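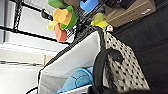
Packing density is the fraction of a container's volume taken up by solid material. It is written as the Greek letter phi and has no units. The remainder, 1 minus phi, is the void fraction. Both quantities assume that the volume of the container is well defined, and in the first half of this unit it always is: a rigid box with flat walls. A fabric bin with soft folds in its walls, holding a rumpled light blue cloth, fails on two counts. The walls move under load, so the container volume depends on the contents, and the cloth encloses air of its own, so the solid volume depends on how it was folded. Such cases are left until Section 4.

1. Bulk density and solid density

Bulk density is the mass of the contents divided by the volume of the container. Solid density is the mass of the contents divided by the volume of the material alone. For a single material, ignoring the mass of the air,

phi = bulk density / solid density

Worked case. A rigid box of volume 2 litres is filled level with dry beads of total mass 704 g. The bulk density is 352 g per litre. If the bead material has a solid density of 700 g per litre, phi is 0.503. This is low for spheres and suggests that the beads were poured without shaking. Students who get a value greater than 1 have inverted the ratio.

The solid volume is found by displacement where the material does not absorb the liquid. Porous materials need a gas method (see the Stamatopoulos sheet, part B). Record which method was used. Values from the two methods must not be averaged.
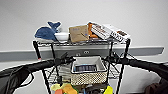
Does the size of the objects change the packing density?
For equal spheres in a container much larger than one sphere, size has no effect, as phi is a ratio and scales out. Size matters when the objects are large compared with the container, or when several sizes are mixed.

2. Ordered and random packing

Equal spheres can be stacked in layers so that each touches twelve others. This gives phi = 0.740, the greatest value possible. Poured spheres do not reach it. Random close packing, obtained by tapping the container until the level stops falling, gives a value near 0.64. Random loose packing is lower, near 0.55 to 0.60, and depends on friction and on the rate of pouring.

The difference between the loose and tapped states is reported in practical work as the Hausner ratio, tapped bulk density over loose bulk density. A ratio near 1 indicates a free-flowing material. In the Plasen exercise, use the same mass for both readings and do not top up the cylinder after tapping. 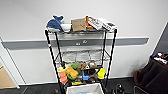 Mixed sizes pack more densely than equal ones. Small particles occupy the gaps between large ones up to the point where the gaps are full, after which further small particles push the large ones apart. The curve of phi against the fraction of small particles therefore has a single peak. Its position depends on the size ratio. Dimitriou's notes give the curve for three ratios; only the first is needed for the test.

3. Wall effects

Next to a flat wall, particles cannot overlap the boundary, and the local void fraction rises. The disturbed region extends a few particle diameters inwards. For a container ten diameters across, the correction is large enough to matter and must be stated.

4. Soft containers and irregular contents

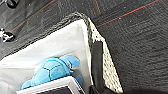

Where the wall can bend, fix the container volume by convention. The convention in this course is the volume at the nominal dimensions, unloaded and with the walls held upright. A result above the expected range may then mean that the walls have bulged. Measure the width at mid-height before and after filling and report both.

For compressible contents, phi has no meaning unless the applied pressure is given. Quote the bulk density and the pressure, and leave phi out.

Problem sheet 289 covers Sections 1 to 3. Hand in to Ladan Hashemi.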